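Movie Night at Home: Tips for the Room, the Screen and the Snacks

Posted 12/12/25 in Household

We watch two or three movies a week in a living room that was never meant for it. Most of what follows costs nothing and takes a few minutes before the opening titles. 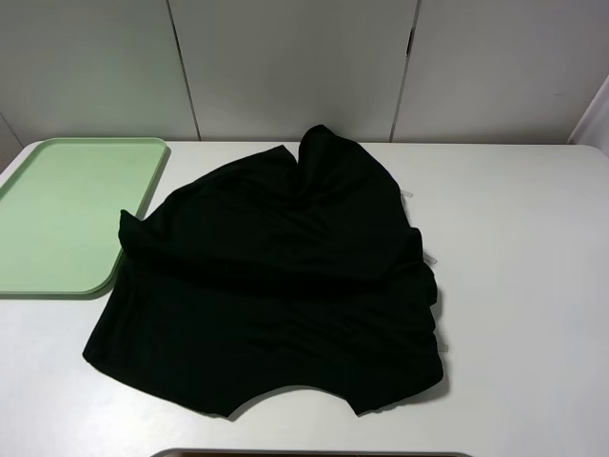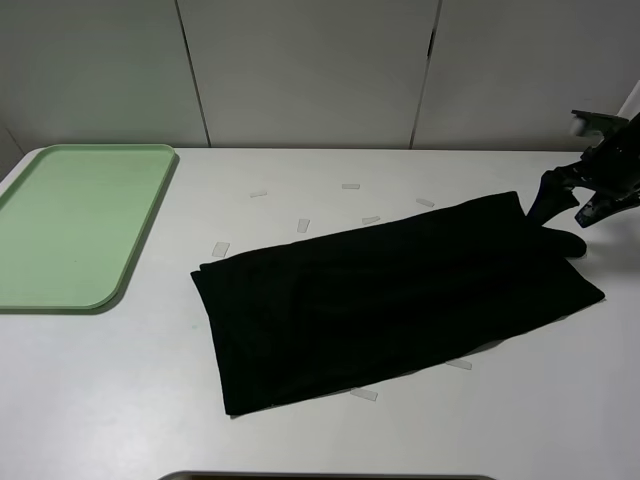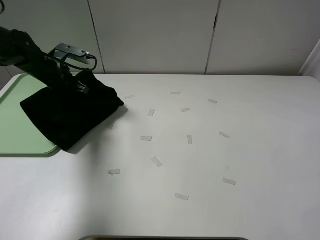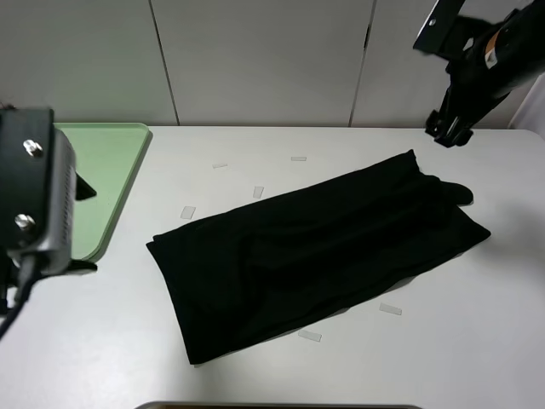

Black cloth, white tabletop.

Getting the room dark

Start with the windows, then look for everything else that gives off light or sends it back. Close the door to the hall and turn off the kitchen light. Sit in your usual seat with a dark scene on and see what catches your eye. In many rooms it's the furniture. A white tabletop like the one in the pictures will pick up light from the screen even when the surface is matte, and the fix is to lay a black cloth over it. An old black T-shirt is big enough for a side table. For a coffee table, use a dark bedsheet folded in half. Don't cover the vents on a projector or a player.

Small lights

The standby light on our Basen soundbar is bright blue and sits right under the picture. A square of black electrical tape covers it. If you want to be able to see the light a little, use masking tape and color it in with a marker. Check that you haven't covered the remote sensor, which is often right next to it.

If you like some light in the room, put one lamp behind the TV and none in front. A 40 watt bulb is too much for most rooms. Go down to the weakest one you can find and aim it at the wall.

Cleaning the screen

Turn the set off and let it cool for 30 minutes. Wipe with a dry microfiber cloth, top to bottom, with hardly any pressure. For fingerprints, dampen one corner of the cloth with plain water and dry the spot straight away. No window cleaner and no paper towels. We have an 82 inch screen and use two cloths, one for the dust and a clean one for the marks. Wash them without fabric softener.

A projector screen is different. Use a soft brush – the Dustico one with the long handle is fine – and leave stains alone unless the maker tells you how to treat them.

Snacks

Anything with a noisy bag goes into a bowl before the movie. Pop the corn in a pot with a lid, shake out the unpopped kernels, and salt it while it's hot. Superfine salt sticks better than table salt. You can make your own by running table salt through a clean coffee grinder.

Drinks go on the floor side of the couch in wide mugs. Tall glasses get kicked.

Butter on upholstery: scrape, cover with cornstarch, leave it until the credits, then vacuum. Test any cleaner under a cushion first.

Discs

We own close to a full wall of them, and the Plalwood shelf they were on started to sag in August. It was rated for 400 cases and had a good many more on it. Put the box sets at the ends over the brackets and the single discs in the middle. Keep the shelf away from direct sun or the spines will fade.

To clean a disc, wipe in straight lines from the center out to the edge, never in circles. For sticky marks, use lukewarm water with a drop of dish soap, rinse, and pat dry.

Sound

If you can't hear the dialogue, try the speech setting before you touch the volume. Moving the soundbar to the front edge of the cabinet also helped in our room. A rug between you and the speakers cuts the echo. Ours is a thick wool one from Villca, and the thinner cotton rug we had before did very little.

Remotes

Change the batteries in all of them on the same day and write the date on a bit of tape inside the cover.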